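Chapter 4
Reading the Local Past

Learning goals
After working through this chapter you should be able to explain what a local chronicle is, tell a primary source from a later retelling, and check a date in a newspaper column against at least one other record.

Key terms: chronicle, provenance, retelling, run of a newspaper, gap

Most people first meet history close to home. They hear when the bridge was built, which family ran the mill, or how high the river came in the bad year. Much of this reaches print in small pieces, in anniversary columns and church bulletins, and in the booklets that towns put out when they turn a hundred. This chapter is about how to use such pieces as evidence.

We will follow one case throughout. The town of Stiltard grew up at a river crossing and had a ferry long before it had a road bridge. In December of its centennial year the weekly paper there, the Stiltard Ledger, printed a history of the ferry by Bonifacio Quintana, a retired schoolteacher. Quintana wrote that the ferry made its last crossing on the night the bridge opened, with 62 passengers aboard. The story was repeated in a school play, on a plaque, and in at least two family histories.

Years later Solveig Brekke went looking for the source of that number. The bridge company's daybook gave a different account. According to the daybook, the ferry kept running for 15 weeks after the bridge opened, mostly for farm wagons whose owners did not want to pay the toll. Brekke found no passenger list for any final crossing. She did find a list of 62 names – the people who had signed a petition to keep the ferry going.

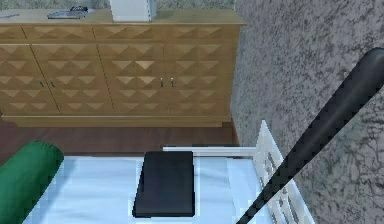 Credit: Ferenc Bárány / Grovov Simulated Interiors. Computer rendering.

How did a petition become a boatload of passengers? Brekke's answer was that the list had been copied by hand without its heading. A later reader saw names, knew they had to do with the ferry, and filled in the rest. Quintana probably worked from the copy. He reported what he had in front of him, and his column is still a good source for other matters, such as where the landing stood and what the ferryman charged.

Historians call the record of where a document has been, and who has handled it, its provenance. A list with its heading and date tells you far more than the same list on a loose sheet. When you take notes, copy the heading first. If there is none, write that down too.

Gaps matter as well. The Ledger survives in a run that is missing 23 issues, and the weeks around the bridge opening are among them. Ertuğrul Yüksel, who indexed the paper, marked each gap in his card file so that readers would not take silence for proof. An event that does not appear in a newspaper may have been left out by the editor, or the issue may be lost.

Section 4.1 looks at anniversary columns and the way they choose their events. Section 4.2 turns to business records, with pages from the Söderlund toll accounts. In Section 4.3 you will compare two versions of the Truvley flood.

Before you read on
Find one dated statement about the place where you live, on a sign or in a local paper. Write down the exact wording and where you found it. Keep your note for the exercise at the end of Section 4.1.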